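Keeping Concert Shirts and Records in Good Shape

A tour shirt costs a lot more than a plain one, and most of them are ruined in the laundry. Turn the shirt inside out before it goes in. Wash cold, with little detergent and no fabric softener, and keep it away from jeans and anything with a zipper. Hang it to dry. If you have to iron it, leave it inside out and put a cotton dish towel over the print.

I wore my Covberg shirt to two shows in Udville last July and it came home smelling of smoke from the food stands. A soak in cold water with half a cup of white vinegar took care of it. Rinse well afterward.

Records should stand straight up, never in a stack. Don't pack the shelf so tight that you have to tug. Mine hold 13 LPs to a section and there is still room to flip through them. Keep them away from radiators, sunny windows and the top of the amplifier. Brush off dust with a carbon fiber brush while the record turns, before you play it and again after.

Ticket stubs on thermal paper fade fast. Scan them as soon as you get home, then store them in the dark - an envelope inside a book is fine. Do not laminate them, as the heat can turn the paper black.

Posters should be rolled with the print facing out, around a cardboard tube, with a sheet of acid-free paper on top. Wim Coppens has kept his Verbeke tour posters that way for years and they still lie flat in a frame. 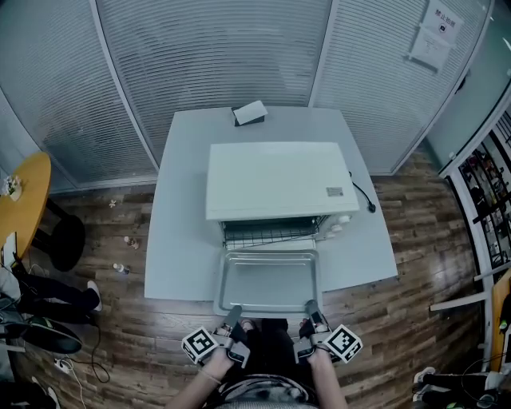 Toaster oven with the door down, rack and pan inside.

Earplugs with silicone tips can be washed in warm water with a drop of dish soap. Take the filters out first and let everything air dry overnight before it goes back in the case.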